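Tolerance

The Plinden contract called for 200 accepted demonstrations of one motion: approach the woven box corner first, fingers open, close, lift, set down, withdraw. The operator at Grustivier had been assigned the night block. The instruction sheet from Emetti ran to 7 pages, and 5 of them concerned the approach.

The sheet required the corner to stay between the two fingers until closing. It said nothing about hesitation.

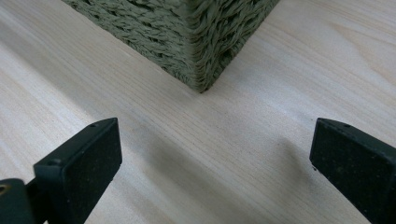 Why was the motion recorded by hand and not written as a program?
A program needs the shape of the thing in numbers, and a woven surface gives different numbers at every strand. A hand corrects as it goes, and the recording keeps the corrections.

The operator's rejection rate was low. The reviewing software, Kaewsai, flagged six recordings in November, all for the same fault: a pause before closing. Each pause was the same length. The operator had not been aware of pausing.

A request to discard the recordings was filed. Emetti declined it. The pauses were within tolerance, and the schedule was not.

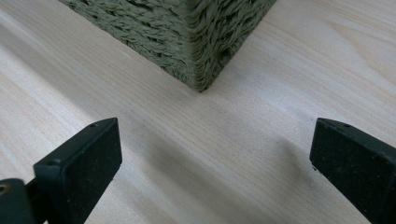 By February 2025 the trained arm was running at Plinden. The operator was sent over to sign the acceptance form, and stood behind the yellow line while the arm was started. It came down toward the corner with its fingers open. It stopped. Then it closed, lifted, set down and withdrew.

The site engineer asked what the stop was for. The operator looked through the form for a field where that could be entered, found none, and signed.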